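Saturday, November 27, 2021

Slept till gone nine and then decided today was the day for the back room, which has been annoying me since February. Slavica came over at half ten with a roll of bin bags and a face that said she wasn't leaving until I'd chucked something out, so I made her a coffee and gave her the shelves (she's ruthless, I'm not, it works).

I did the drawers under the grey table. The top one was all right – tape, pens, the spare keys, a receipt for 187 that I've been looking for since the summer and really did think I'd lost! The second one was a horror. Dead batteries, cables for phones I don't own any more, a birthday card I'd bought for Dušan and never posted. I've put it by the front door and he can have it for next year. Slavica found a box of Rok's old magazines and wanted them gone, and I said I'd ring him first, and she gave me a look. I rang him. He said bin them. She was unbearable for a good twenty minutes after that.
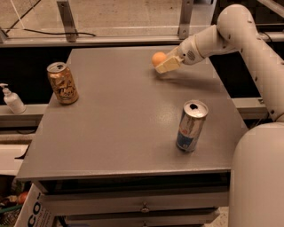

Lunch was late and mostly toast. We got talking about her sister's flat and whether Charmaine is serious about moving to Plavska, which I doubt, though she's been to see 3 places there now so what do I know. Slavica thinks she'll go before Easter. I think she likes looking at other people's kitchens.

Cans are my weakness, I've decided. I open one, drink most of it, put it down on whatever's nearest and go off and do something else. Slavica says a table with a can on it is a table you can't wipe, and she has a point, so the new rule is that they go out to the recycling the same evening. I give it a week. The little orange balls are staying though – I got 16 of them in a bag and I'm fond of them, even if they do end up under the radiator.

Took four bags down in the end and the lift was out again, so that was my exercise. Back's aching a bit now. Still haven't touched the cupboard behind the door, and Henrik wants his drill back on Monday, so I'll have to go in there tomorrow whether I like it or not. Soup for tea, then bath.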